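Home / Storage / Clear Boxes with Lid / Carry Handle

Utmont Clear Storage Box with Hinged Lid and Carrying Handle

Item no. 2114

The Utmont box is supplied to schools, offices and community rooms that need small items kept together and in plain view. The base and the lid are made of clear plastic, with a light frosting on the lid. The lid is hinged to the base and remains attached at all times, so that the two parts are not separated in storage. A molded handle is fitted for carrying, and a latch tab at the front holds the lid shut.

The box is intended for tabletop use and opens fully - the lid folds back behind the base and leaves the whole interior within reach.

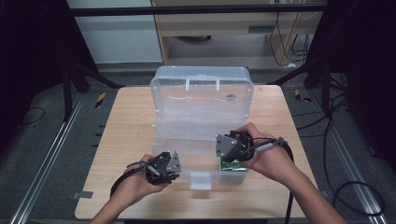

Menen Public Library wrote in September that the boxes now hold its craft supplies, sorted by age group, and that staff find the right one on the shelf without lifting a lid. The library asked whether labels may be applied. Paper labels are suitable and should be placed on the short side, away from the latch.

Suitable contents include wrapped snacks, stationery, sewing notions, game pieces and first aid items. The box is not intended for liquids or for hot food. Sharp tools should be placed in a sleeve before storage. 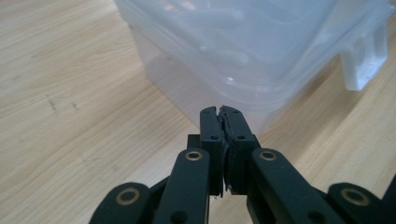
Utmont storage box, translucent plastic. Item no. 2114.

Care

Wash by hand with mild soap and a soft cloth. Abrasive pads will dull the surface. Allow the box to dry with the lid open. Do not place it in an oven or a microwave.

Ordering

Boxes are sold singly or in packs of 3. Replacement latch tabs are listed under item no. 2505. Institutions ordering for more than one site may request delivery to each address - please state this when the order is placed. Orders are shipped from the Kistow warehouse. The box may also be examined at the Ñahui showroom during opening hours.

Product information revised 8 November 2021.

Contact Customer Service | Terms of Sale | © Utmont Storage Supply | Back to top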